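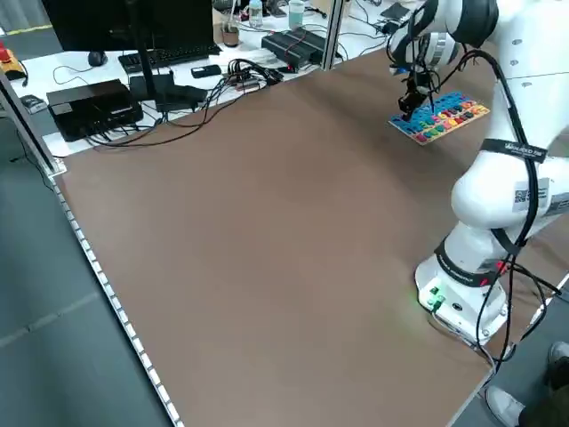 Review: Skurach wrist blood pressure monitor

Product reviews / Home monitoring
By Beatriz Macedo

I have tried plenty of home blood pressure monitors and put most of them back in the box within a week. The Skurach, made by Skutum, has been on my bedside table since August and I'm still using it every morning, so I think it has earned a proper write-up.

First impressions were good. The cuff closes with one hand (a small thing, until you have a sore shoulder and can't do the old upper-arm sort any more) and the whole unit weighs very little. You put it on, rest your wrist at heart height, press the one big button and sit still. The numbers are large enough for me to read without my glasses, even at 6.30 in the morning with the curtains shut.

Position matters a great deal with any wrist monitor, and I was ready to grumble about that. The Skurach has a little guide on the screen that shows when your arm is too low or too high, and it won't start until you get it right. I loved this! My readings settled down a lot once I stopped slouching.
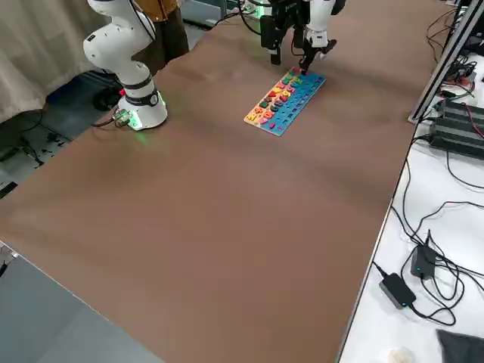

It also takes 2 readings in a row and shows you the average, with a short rest between them. You can switch that off in the settings, but I'd leave it alone. My practice nurse had her own upper-arm machine out when I took mine in, and the pair of them were close enough that she was happy for me to carry on with it at home. Do the same with yours if you can, whichever make you buy.

Memory holds 500 readings, shared between two people. Switching between them means holding the button down until the name changes, and my husband has filed his results under mine more than once. A proper slide switch would be better.

The phone app is called Skastia. It draws a clear chart, morning and evening in different colours, and will make a one-page printout for the surgery. Pairing took me 9 minutes the first time, most of it spent looking for the code, which is on the inside of the battery door – not in the booklet, where I'd looked. Since then it has connected every time.

Grumbles? The cuff lining picks up fluff, and the beep at the end is far too cheerful for the hour I use it. The beep can be turned down but not off. The case is a bit tight as well, and I've given up putting the booklet back in.
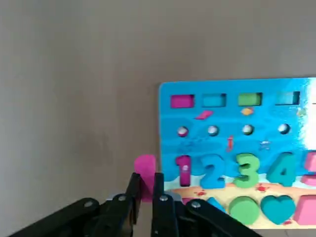
Skurach wrist monitor review, model 808

Who would I recommend it to? Anyone who finds an upper-arm cuff awkward or painful, and anyone whose surgery has asked for a couple of weeks of home readings. If you have an irregular heartbeat, ask your doctor before choosing a wrist model at all. I'm keeping mine, fluff and beep included, and my sister has already asked to borrow it.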